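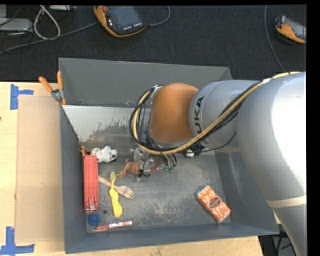

The bin-picking arm at Indetti, with its gripper down among the odds and ends.

The open day at Indetti was supposed to start at ten, and at ten there was coffee. There was also a sign-in sheet, a plate of very small muffins and a man from a packaging company who wanted to know, before he had his coat off, whether the robots were going to take his job. He was told they were having trouble with a fork.

He laughed. It wasn't a joke. Indetti works on bin picking, the business of getting a machine to reach into a box of jumbled stuff and come out holding one thing. Any toddler can do it, and most toddlers can't be stopped. For an industrial arm that could put a car door in the same spot all day long, it's a humbling line of work.

Jianhua Wan, who runs the lab and led our tour, has been at it for eight years. He has the calm of a person who has watched a great many objects get dropped. "People come in and look at the arm," he said. "The arm is fine. Look in the box."

So we looked in the box. It's a deep metal bin with a floor so scratched you could take it for a skating rink, and its contents might have come out of the back seat of a family car. There was a white plush toy with black spots, a wooden fork, a red and white marker and a wrinkled reddish-brown creature that had plainly seen better days. Over all this hung a big silver and orange KUKA, wearing its yellow and black cables like a scarf somebody's aunt had knitted.

The full collection comes to 142 objects, kept in tubs on a shelf and chosen for being annoying in different ways. Soft toys fold up. Thin things lie flat and give the gripper nothing to get hold of. Anything shiny confuses the cameras. Wan buys most of them himself and says the woman at his local dollar store has stopped asking.

The worst spot is against the wall. An object that would be easy in the middle of the floor turns stubborn once it slides up to the side, where the gripper has to get its fingers in without giving the bin a whack. The lab's bin has a spring clamp gripping its rim. I asked if the arm often hit it. "Define often," said Wan.

Then came the demonstration. There are two programs, named Ita and Lisen, and the staff talk about them the way people talk about two cousins, one of whom went to law school. Ita is quick and will try anything. Lisen thinks it over. A third, Deng, was meant to settle the argument between them last May and is now, I was told, "resting."

Ita went first, with a crowd of 17 of us leaning over the safety rail. The arm swung out, went down, closed on a toy and brought it up, and we clapped as if it had played the cello. On the next try it pinched a bit of air, carried it with great care across to the drop-off point and let go. We clapped for that too.

Lisen took its turn after lunch. It was slower and missed less, and by the end half the group had wandered back to the muffins. The target for January 2019 is 200 picks in a row without a person stepping in. Wan wouldn't say how close they are, but he did show us the broom handle they use for stepping in.

The man from the packaging company stayed the longest. He had started rooting for the fork, and each time the gripper came down beside it he made a small noise in his throat. On his way out he asked Wan if they'd ever tried it with spoons, and Wan wrote that down.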